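Udside Houseplant Notes

README for the 2020 release
Maintained by Safta Furtună
Last updated January 28, 2020

What this is

Udside is a set of care records for indoor plants, written down by the people who keep them. Each record covers one plant in one home and says where it stands, how often it gets water, when it was last repotted, and what went wrong with it, if anything did. The release holds 991 records. Of those, 711 have a full year of entries and the rest stop early, mostly where a plant died or was given away.

The notes began as a paper binder at the Hisila plant swap. People who took a cutting home were asked to write a few lines when they came back the next season. The binder got too fat to carry, so it was typed up, and later entries came in through a web form hosted by Numard.

Files

plants.csv – one row per plant
entries.csv – one row per dated note, linked to a plant by plant_id
homes.csv – one row per home, with window directions and heating type
names.csv – common names as written by keepers, matched to a species where we could
changes.txt – what was fixed between releases

All files are comma-separated, UTF-8, with a header row. Names with accents should open correctly in any recent spreadsheet program. If they look garbled, choose UTF-8 in the import window.

Fields in plants.csv

plant_id: a number. Gaps in the numbering are records that were withdrawn.
home_id: links to homes.csv.
name_given: what the keeper calls the plant. Spelling is left alone.
species: filled in where the keeper was sure or sent enough detail to settle it. Blank otherwise.
pot: clay, plastic, glazed, metal, other, unknown.
drain_hole: yes, no, unknown.
spot: windowsill, table, shelf, floor, hanging, other.
light: the keeper's own estimate on a four-step scale (dark, dim, bright, direct sun).
start_month: the month the keeper's notes begin.
end_reason: blank if the plant was still alive at the last entry.

Fields in entries.csv

plant_id, entry_month, watered, fed, moved, repotted, trouble, free_text.

The watered field holds the number of times in that month. Some keepers wrote "when dry" and nothing else. Those are stored as blank in watered, and the words are kept in free_text.

How the notes were collected

Keepers could write as often as they liked. Most wrote once a month. There was a reminder by mail every November, and there is a clear bump in entries that month, so please don't read it as a season when plants get more care. The web form asked the same questions as the paper sheet, in the same order, with one added question on drain holes. Paper records from before that question was added have "unknown" in the field.

Typing was done by 2 people. Where they disagreed on a word, the scan was checked again, and if it still could not be read the entry has [unclear] in free_text.

Known problems

Light is the weakest field. "Bright" in one home is "dim" in another, and a keeper who moved house often kept using the old scale. Use window direction from homes.csv alongside it if you can.

Watering counts for succulents are too high in the early records. Several keepers counted misting as watering. We have marked 105 plants where this is likely, using the flag misting_suspected in plants.csv.

The species column leans on common names, and common names overlap. "Hens and chicks" was used for at least two different groups of plants. "Jade" was used for nearly anything with a thick leaf. Check names.csv before grouping.

Ghiță, the variegated pothos that appears under many home_ids, is a single mother plant and its cuttings. The keepers agreed to use the same name for all of them. They are separate plants in the data, but they share a parent and should not be treated as unrelated.

Plants left out
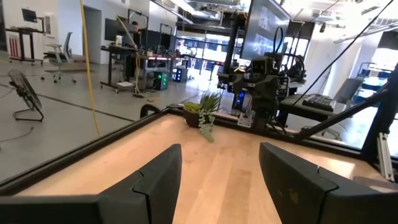
Records are kept only for living plants, and that rule caused more letters than any other. A few keepers had filled in the form for silk ferns or plastic ivy, sometimes as a joke and sometimes because the plant came with the apartment and they had not looked closely. Mixed succulent bowls are the hardest to sort out from a short note. A small dark brown pot with three kinds of succulents in it, like the one near the far left corner of the table, could pass for a real planting in a written record, though these look artificial. When a note said the plants had not grown or changed in a full year of entries, we wrote back and asked. If no answer came, the record was withdrawn.

Real mixed bowls are kept as one record per bowl, with all the kinds listed in name_given and species left blank. Splitting them would have meant guessing which plant a given note was about.

Cut flowers, seedlings for the garden, and kitchen herbs kept for less than a month are also left out – there is little to say about their care indoors.

Privacy

Names, streets, and phone numbers have been taken out of free_text. Home locations are given only as "town" or "country." Pet names were left in. If you kept a plant for Udside and want your notes removed, write to the Numard desk with your plant_id and they will be dropped from the next release.

Use

You may copy, share, and change the files for any purpose. Please name Udside as the source and say which release you used. Corrections to species names are welcome, preferably with the plant_id and the reason for the change.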